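The Night Ferry to Lidodstead

The ferry to Lidodstead leaves at 19 minutes past the hour, and it has done so for as long as I've been alive, and I had never once been on it! I stood on the wharf at Julon with my grandmother's tin under one arm and a paper cup of tea going lukewarm in my hand, and I could have sung.

She'd left me the tin and a page of instructions. Take the seeds over, it said. Plant them where the wall is warmest. Don't let your uncle talk you out of it. (He tried. He tried all through March, and then again at Christmas.)

The boat was called the Rernia and she was a beauty -- green paint, brass rails, a horn like a cow with a head cold. I went straight to the top deck, where the wind was so strong that my hat left for Julon without me. Below us the water was the colour of plums. A boy beside me was eating hot chips and naming every light on the far shore, and he had names for all of them, and I believed every one.

I should tell you about the seeds. They were melons, or the great-great-grandchildren of melons, and my grandmother swore that the first of them had crossed that same strait in 1493, sewn into the hem of a monk's robe. There's no proof of it at all. I don't care! She had grown them every summer against the laundry wall, yellow as lamps, and the smell of one cut open could bring the neighbours over the fence.

Hsueh House was at the top of the hill, 100 steps up from the landing, and I ran the first half and crawled the rest. The key turned. The kitchen smelled of cloves and old newspaper. I put the kettle on before I'd even found a light, and I set the tin on the table and got the lid off with a butter knife, and then I tipped the whole lot out and sat there grinning at them, little flat teardrops, pale as fingernails.

The plastic she'd kept them in was thin and creased all over, like the back of her hands.
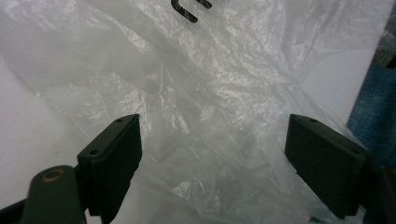
You'll want to soak them overnight, said a voice at the back door, and don't go planting them deep. One knuckle down, no more, and turn the pointy end to the ground. Your gran always drowned hers.

She did not, I said, delighted, and pulled out the other chair.

We argued about melons until the kettle had boiled dry and been filled again. By then it was far too late for the last boat, and I hadn't looked at the clock once.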